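Notes for unit 3: from hand-held demonstrations to a control policy

Keyvan Nikzad, Drurkombridge, 11 January 2023

Please read these notes before the lab. The code is in the Jelari repository, in the folder `unit3`. I assume you already know what a rigid transform is and that you can write one in Python.

## 1. What we record

In a demonstration, a person holds the gripper tool and does the task by hand. We save three streams:

- the images of the camera on the tool
- the pose of the tool, from visual tracking
- the opening width of the fingers

There are no joint angles in the data. The person has a different arm than the robot, so joint angles would mean nothing to us. We work only with the pose of the tool tip, and the robot's inverse kinematics must find the joints later.

## 2. Relative actions

Let `T_t` be the pose of the tool at step `t`, in the map frame of the tracker. The map frame starts at a different place in every recording, therefore we do not learn it. We express each future pose in the frame of the present one:

 A_k = inverse(T_t) * T_(t+k)

The order matters. Every year some students write `T_(t+k) * inverse(T_t)`, and the loss still goes down, but the robot moves in a wrong direction as soon as the wrist is turned. Test your function with a tool rotated by 30 degrees before you train anything.

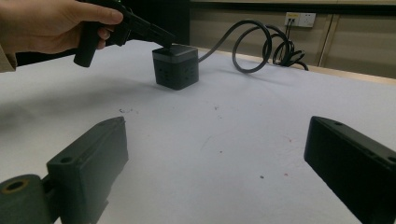

With two tools on one table, each has its own tracker, and the two maps must be aligned first. We do this by letting both cameras look at the same part of the table at the start. After this step we add one more input to the policy – the pose of one tool in the frame of the other. Without it the two hands can work well separately and still miss each other at the object.

## 3. Perception problems you will meet

**Plain surfaces.** A white table gives the tracker few features. It depends then on the edges of the table, the wall and the objects. If the tool comes very close to the surface, these may leave the view and the pose drifts.

**Cables.** A cable has no single pose. Do not try to label it with a box and a center point. In our baseline the network receives the image directly and we do not estimate the shape of the cable at all.

**Hands of the other person.** A hand in the training images will not be there when the robot runs. Chauhan's masking script paints over it. Use the same mask at inference, also when there is nothing to hide.

## 4. Latency

The image that the policy sees is already old. In our setup the delay from camera to policy is 80 ms, and the arm needs more time to follow a command. The controller must throw away the first actions of each sequence, whose time has passed, and send only the rest. In `run_policy.py` this is the argument `skip_stale`. Leave it on.

## 5. For the lab

The Bomlow set has 306 demonstrations. Work in pairs.

1. Write `relative_actions()` and pass the unit tests.
2. Plot the finger width over time for one recording and mark where you think the grasp begins.
3. Run the replay tool with `skip_stale` on and off. Save both plots.
4. Write half a page on which recordings you would remove, and why.

The final report on this unit is due in March. Send it as PDF, with the names of both partners on the first page.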